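Home | Archive | Threads | Search | Log in
Filed under: equipment and budgets

Subject: Re: Hand spares for next year
From: Zbigniew Pawlak
Date: 3 September 2022

Hanane Badawi wrote:
> Riltmont have quoted 2,282 for the hand service and a box of
> spare fingertips. Can we put it off until March? I have 900
> left on the Clitcombe line and would like to keep some of it.

Hanane,

I would not put it all off. The quote has two parts and we can split them. Fingertips are the part that wears, and 26 of them would see us through to March. The service can wait for the new budget.

The grip work is mostly on light things with uneven surfaces, like the rough orange piece between the fingers in this one. Hard smooth parts would need a different pad, so please don't let Riltmont swap the type.
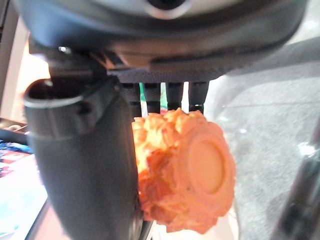

Arms and hands

The Ghoneim stand is in the plan as a separate line and should stay there. For the two-armed robot I want one spare set of cables for each side. They loop outside the wrists and I would sooner have them on the shelf than wait 63 days, as we did with the last order.

The table work is going on as planned. At the glass table the left thumb is against the rim of the bowl with the pineapple in it.
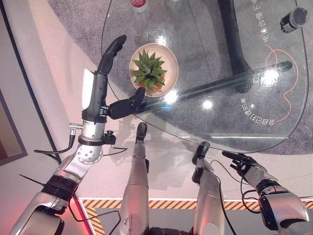

Do we need a second quote before we order?

Only for the service. The fingertips come under the limit for a single supplier, so you can order them now. I will ask Nurkier to price the service and send you what they say.

Zbigniew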